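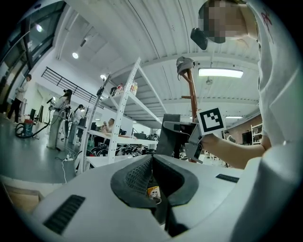

Workshop notebook, dye bench
Oct 30, 2023

E-mail this page | Print

Well, the walnut vat is finally strained, and my fingers are the color of strong tea, so I had better write this down before I lose the thread (Dušan, I know you keep asking for proper notes, and I promise these are as proper as I get). The hulls came from the tree behind Beatrice Muriithi's place, a whole feed sack of them, still mostly green and a few already gone black and soft. I used both kinds in the same pot, which Anikó would scold me for, but the sack was dripping and I wanted it out of the house.

I weighed out 800 grams of hulls, broke them up with the back of a trowel, and left them under rainwater for 4 days with the lid on. Then a slow simmer through the afternoon, never a boil, and a night to cool. The smell is earthy and a little like old books, and I have grown fond of it, though I can't say the same for anyone I live with!

The yarn is the plain two-ply from Larholm, fourteen skeins in all, scoured last week and kept damp in a bucket. I put no mordant on the first lot, as walnut holds by itself on wool, and a weak alum bath on the second so we could lay them side by side. Dry, the alum skeins lean a bit golden and the plain ones are a cooler, flatter brown, something like a wet fence post. I like the plain ones better. Roxana likes the gold. We went back and forth over it for the length of a pot of coffee and settled nothing, so both are hanging by the window with tags on.

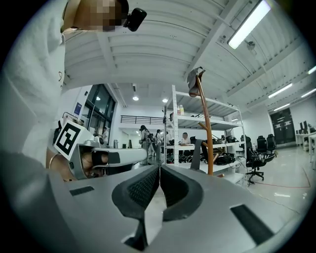 Iron afterbath

I dipped one skein from each lot in the iron water, the jar with the nails in it that has been sitting on the sill since January. Two minutes, in and out, keeping everything moving. The plain skein went nearly charcoal, and the alum skein turned a dark olive I didn't expect at all and would very much like to get again. I should have measured how much of the jar I poured in. I did not. A good glug, is all I can tell you, and next time I'll use the little cup.

The wool does feel harsher after iron. I gave both skeins a long rinse and a soak with a drop of the Kadlec wool wash, and they softened up some, though I'd still keep them for a rug or a bag and not for anything that sits against the neck. 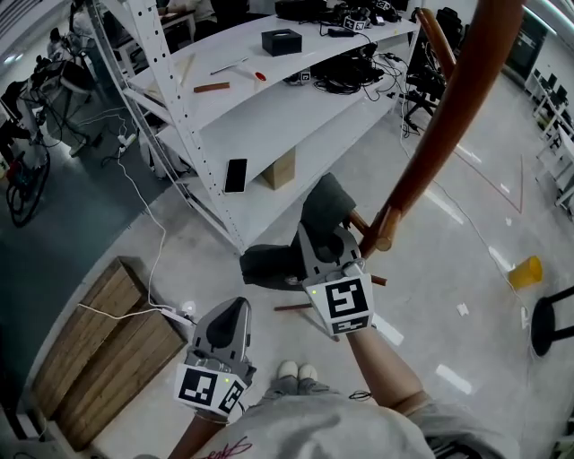 The pot isn't spent, either. I put a handful of raw fleece through it at the end and it came out a soft camel color, quite even, so there is at least one more bath in there if somebody wants it. Zuzana asked for enough to do a pillowcase in cotton, and I told her cotton will need tannin first and a good deal of patience. It's in the lidded bucket under the bench, labeled. Please don't tip it out!

Still to do: cut tag samples and tape one of each to a south-facing pane for a fade test. Write up the scouring, which I keep putting off. Ask Beatrice if there are more hulls coming down, and return her sack. Buy gloves, and then wear them.

3 comments | 11 shares

Recent entries
Onion skins, red and yellow, on the Pralora sock yarn
Why the madder went orange
Scouring greasy fleece without felting it
Notes on the Wolia drop spindle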